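Ticket 216: demo gripper keeps slipping on chopsticks
Opened by Gwenaël Vasseur, 29 April 2026
Status: open

Hi all! Visitors come by at 2 to watch the chopstick task with the hand-held grippers, and I'd love a clean run before then. Trouble is, the blue pads skate along the wood when I come in low over the cloth — I lost 12 pickups in a row this morning.

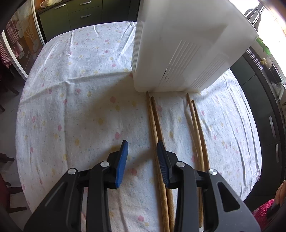

Tried so far
Wiped the pads, restarted the Plorkico logger, smoothed the tablecloth (it wrinkles right back up). Closing slower helped a bit. Best luck yet was pinching one chopstick nearly upright, tip up, with the white holder right behind it.

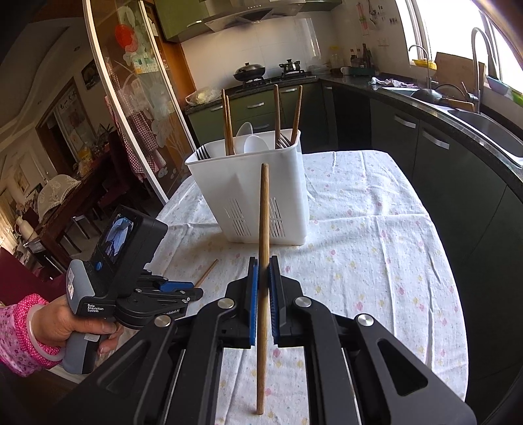
Samance wants the Plevska pads swapped in, but I only have one set and I'd rather save them for the July open day. Can someone check the closing force setting? Mine says 13 and I have no idea if that's the default.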